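Our district bought Zilla last spring, and every teacher in the building was told it would change how kids write. I teach eighth grade English. I have 30 students in a section and I've now used it through 5 units, so I feel entitled to some doubts.

The pitch was that instant feedback makes students revise more. Mine do click more. They fix whatever is underlined in red, watch the score go up, and turn in the same thin paragraph with better commas. One boy got his essay from a 2 to a 4 without changing a single idea in it.

Over at Tristby Middle they dropped the program in October and went back to conferences at the teacher's desk. It's slow, and I hear plenty of grumbling about it, but the drafts I've seen from there have been crossed out and argued with.

I'd also like to see the numbers behind that "proven growth" line on the brochure. The study covers 1,075 students, and the growth was measured by the program's own scoring. I asked the sales office for anything done by an outsider and got a link to the same brochure.

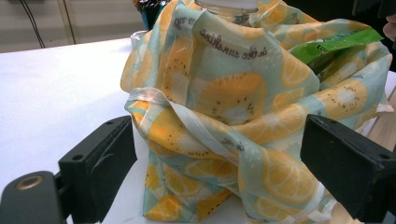 So I'll keep my login for the spelling practice and grade the essays by hand.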